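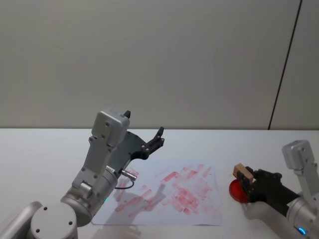

Que papel usar para testar carimbos? Uma folha branca comum, sem pauta, deixa ver bem onde a tinta falhou.

Eu testo sempre com tinta vermelha e gasto a folha até não caber mais nada. As marcas fracas dizem tanto quanto as fortes - quando saem borradas, costuma ser tinta demais na almofada. A minha é da Brultier e custou 79 reais em maio. Trabalho numa mesa branca e lisa, e depois limpo com pano e álcool. Os carimbos ficam guardados de pé.

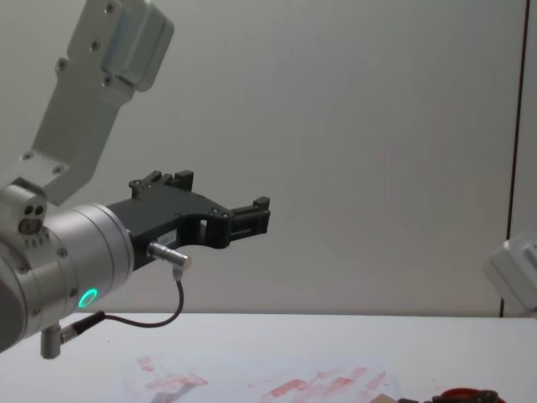
Mesa branca, parede cinza-clara.

Na próxima vez testo um papel mais grosso, de 250 gramas.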